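Handheld gripper ground rules, second edition

Our house rules for handheld gripper sessions have a second edition, and I'm thrilled with how it came out! The first one was a single page that Oluwatosin Akande typed up in October, and by spring it had so many pencil notes in the margins that people at the Finden site were working from a photocopy of a photocopy. Everyone who wrote in those margins, thank you. Most of you will find your note in the new text somewhere.

It takes effect on 18/08/2021 at both sites, Finden and Lima. If you have a session booked that day, please use the new sheet even if you set up the night before.

The biggest change is the start check. We used to ask people to "make sure the units are on," and three people could read that three ways. Now the operator holds both units out front at chest height, looks at the indicator light on each, opens and closes each jaw fully once, and says the session number out loud. It takes a few seconds and you'll stop noticing it by the second day.

Marker cubes get a section of their own (finally!). Wipe the faces with a dry cloth before the first take. No tape, no stickers, no pen marks anywhere on a printed face, including the white border, which a lot of us had been treating as spare space. A cube with a chipped corner or a lifted edge goes in the return bin and the unit comes off the floor until it has a new one. Please don't glue it back yourself. Ďurica in the workshop keeps spares and will swap one while you wait.

Sleeves. The old page said nothing about them, and the new one says cuffs must sit behind the wrist and stay there. Hoodies are fine. Push the sleeves up before you pick up the units, and tuck drawstrings inside the collar.

Cables came up in nearly every comment. The rule we settled on is that anything crossing the operator's walking area is moved or covered before the first take, and a trailing cable on a unit must have enough slack for a full arm's reach in every direction. Power strips may stay on the floor if they're out of the walking area. Chairs too.

Session length is the part people argued over, and I loved those arguments. We landed on 40 minutes with the units in hand, then a proper break with them set down. A session closes at 400 takes even if there is time left on the clock. If your hands are tired before that, stop. You don't need to write a reason in the log.

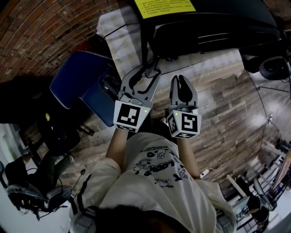

Both units held out front, one jaw open and one nearly closed.

A smaller item for anyone sharing a room: bystanders sit or stand outside the operator's reach and don't hand things over during a take. Wait for the operator to call the end.

The sheet is 2 sides of paper, and the log template in Ukano has been updated to match, so the old template will disappear from the menu. Printed copies are on the shelf by each sign-in desk. Comments for the third edition go to Oluwatosin, and pencil in the margins still counts.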